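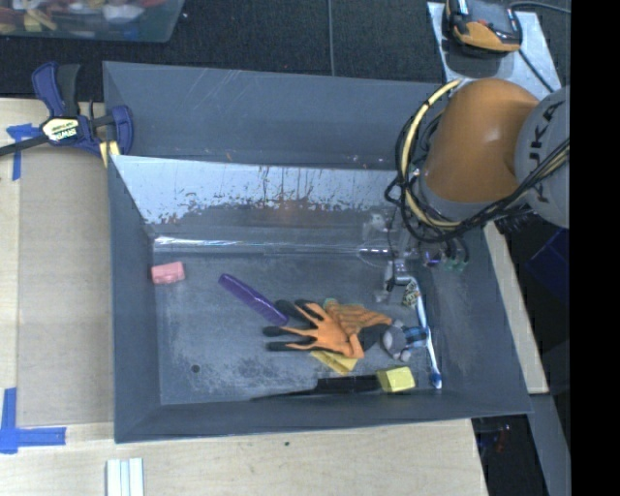 Sorting the odds-and-ends bin

Posted 29 April 2022 in Household

Every flat surface in the apartment feeds one bin. Things with no fixed location go in, and in theory they come out again within the month. In practice the bin gets emptied when something I need is in it. This time it was the comb.

The bin is gray, open at the top, with sloped walls. The slope matters more than I expected when I got it. Small items slide to the floor of the bin and stay there in a single layer, so I can see most of what I own without digging. The drawback is volume. A straight-sided box with the same rim would hold more, but I would lose the eraser in it.

Contents and where they went

Comb, purple plastic. Bathroom drawer. Washed first in warm water with a drop of dish soap, ten minutes, then an old brush along the teeth.

Eraser, pink, rectangular. Desk. Pink erasers harden with age and start to smear graphite. The test is to bend a corner. If it cracks, throw it out. Mine bent.

Work glove, black back, orange rubber-coated palm and fingers. Only one. The other was behind the paint cans in the hall closet. I clip pairs together at the cuff now with a clothespin. Coated gloves should be stored flat and away from the water heater, where the coating goes tacky.

Sponges. The small yellow block went under the sink. The orange-and-green one has a textured surface and is for pans only, so it gets its own hook. I used to keep them all together and ended up with grease on the bathroom tile.

Toothbrush, white and blue. Retired from teeth, assigned to grout and faucet bases. I cut a notch in the handle of any brush that has changed jobs. Pauline Pickering suggested a band of tape instead, but tape comes off after a few weeks of wet use.

Stuffed toy, gray, small. Belongs to Nour Nseir's son and goes back to her on the next visit. I have put it by the front door, on top of the shoe rack.

Cleaning the bin

The floor of the bin is scuffed and no longer comes up clean. I have tried baking soda paste and a melamine pad. Both took off the dust and neither did anything for the scuffs, which are in the surface itself. I have stopped trying. The rust-brown streaks on the pale panel are a separate problem. White vinegar on a folded paper towel, left against the lower half for half an hour, is next on the list. Amado Sison uses lemon juice and salt on his sink for the same kind of mark and says to keep the salt off anything shiny.

Rules for the next month

Nothing wet goes in. No food, no batteries, no loose screws. Screws have a jar.

Single items from a pair go in only if the other half has been looked for.

Anything still in the bin at the second sort leaves the apartment.

I considered dividers. Shadi Qaisi has a set in his kitchen drawer and they work well there, but a drawer has straight sides. On a sloped wall the ends do not meet the side and small things slip under. A shallow tray on the floor of the bin might do it. I need to measure the bottom before I buy one, and the tape measure is missing again.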